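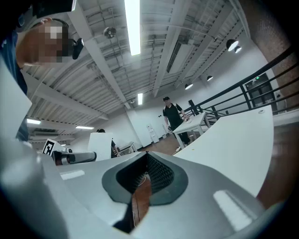 Rulurley (lanceur)

Rulurley est un lanceur d'applications et un moteur de thèmes pour téléphones Android, développé à l'origine par Kenneth Baxter et maintenu ensuite par un petit groupe de contributeurs. Le logiciel remplace l'écran d'accueil fourni par le fabricant de l'appareil et permet de modifier la grille, les dossiers, la barre inférieure, les polices et le comportement des widgets. Il est distribué gratuitement, avec le code source, sous une licence libre.

Le nom désigne aussi, par extension, le format de fichier dans lequel les thèmes sont enregistrés (extension .rul). Ce format est lu par deux autres lanceurs, Pudmont et Drummond, mais avec des limitations qui sont décrites plus bas.

Historique

La première version publique de Rulurley était un projet personnel. Baxter utilisait alors Drummond, un lanceur dont le développement était arrêté, et il souhaitait conserver ses réglages après un changement de téléphone. Il a donc écrit un outil de conversion, puis un écran d'accueil minimal capable de lire les fichiers convertis. Cet écran d'accueil ne possédait ni tiroir d'applications ni recherche ; on y plaçait les raccourcis un par un.

La version 2 a introduit le tiroir d'applications, les dossiers et la prise en charge des packs d'icônes au format courant. C'est à partir de cette version que des thèmes ont été proposés par des utilisateurs. La graphiste Davina Mowat a publié le premier ensemble complet, nommé Skeltumau, qui est devenu le thème par défaut au mois de juin suivant. Skeltumau comprend 884 icônes, trois fonds d'écran et un jeu de dossiers transparents. Les icônes sont dessinées sur un carré aux coins peu arrondis, dans une palette volontairement réduite.

La version 3 est une réécriture presque complète. L'ancien moteur d'affichage redessinait toute la page à chaque modification d'un widget, ce qui provoquait des saccades sur les appareils modestes. Le nouveau moteur conserve en mémoire les éléments qui n'ont pas changé. En contrepartie, les thèmes créés pour la version 2 doivent être convertis avant l'installation, et les animations personnalisées sont perdues pendant la conversion.

Fonctionnalités

Grille et pages. L'utilisateur choisit le nombre de colonnes et de lignes de façon indépendante. Le nombre de pages est limité à neuf. Une icône peut être placée entre deux cases si l'option « demi-case » est activée ; cette option est désactivée à l'installation.

Dossiers. Un dossier peut s'ouvrir en liste, en grille ou en éventail. Le mode éventail a été hérité de Drummond, et il n'est disponible que pour les dossiers qui se trouvent dans la barre inférieure.

Gestes. Le double appui, le balayage vers le haut et vers le bas, et le pincement peuvent être associés à une action ou à une application. Sur certains appareils, le balayage depuis le bord est réservé par le système, et Rulurley ne peut pas le remplacer.

Sauvegarde. Les réglages sont exportés dans un seul fichier. Les widgets ne sont pas compris dans la sauvegarde : seul leur emplacement est enregistré, et l'utilisateur doit les autoriser de nouveau après la restauration.

Format des thèmes

Un fichier .rul est une archive compressée. Elle contient un dossier pour les icônes, un dossier pour les fonds d'écran et un fichier texte appelé manifeste. Le manifeste indique le nom du thème, son auteur, la version minimale du lanceur, et la correspondance entre chaque icône et l'application concernée. Quand une application n'a pas d'icône propre dans le thème, le lanceur applique un masque à l'icône d'origine, afin que l'ensemble garde une apparence régulière.

Depuis la version 3, le manifeste accepte des couleurs variables. L'auteur du thème définit une teinte principale, et le moteur calcule les teintes secondaires pour les dossiers, l'indicateur de page et le texte. Plusieurs auteurs ont critiqué ce calcul, qui donne des gris trop chauds quand la teinte principale est orange ou jaune. Il est possible de le désactiver et d'écrire chaque couleur à la main.

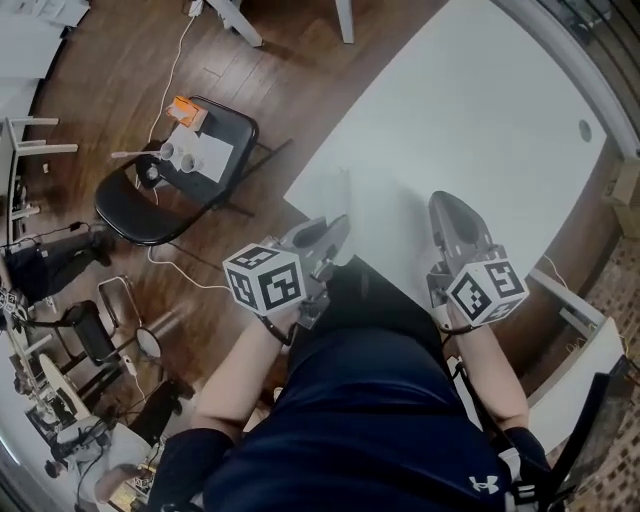
La taille des images d'icônes est libre, mais la documentation conseille de fournir des fichiers vectoriels. Une archive qui contient plus de 2 000 fichiers est refusée à l'installation. Cette limite concerne surtout les packs qui proposent plusieurs variantes pour la même application, et leurs auteurs les divisent généralement en deux archives.

Compatibilité

Pudmont lit les icônes et les fonds d'écran des fichiers .rul, mais il ignore les couleurs variables et affiche les dossiers dans son propre style. Drummond ne lit que les fichiers de la version 2. L'outil de conversion écrit par Baxter fonctionne toujours dans les deux sens pour ces fichiers anciens. Il n'existe pas de version de Rulurley pour iPhone ; les icônes de Skeltumau ont cependant été proposées séparément, sous forme d'images à associer à des raccourcis.

Sur tablette, l'affichage en mode paysage est pris en charge de manière partielle. La barre inférieure reste placée en bas de l'écran, même lorsque l'utilisateur a choisi la position latérale.

Accueil

Les utilisateurs ont surtout apprécié la légèreté du lanceur et l'absence de publicité. Les reproches portent sur le menu des réglages, dont les rubriques sont nombreuses et parfois mal nommées. Par exemple, la taille du texte sous les icônes se règle dans « Grille », tandis que sa couleur se trouve dans « Apparence ». La traduction française, réalisée par des utilisateurs, est complète pour les menus mais non pour l'aide.

Le passage à la version 3 a été moins bien accueilli à cause de la perte des animations. Mowat a refait à la main celles de Skeltumau et a publié ses fichiers de travail, qui servent de modèle à d'autres thèmes.

Voir aussi

Lanceur d'applications
Pack d'icônes
Fond d'écran
Widget

Dernière modification de cette page : vendredi 20 septembre.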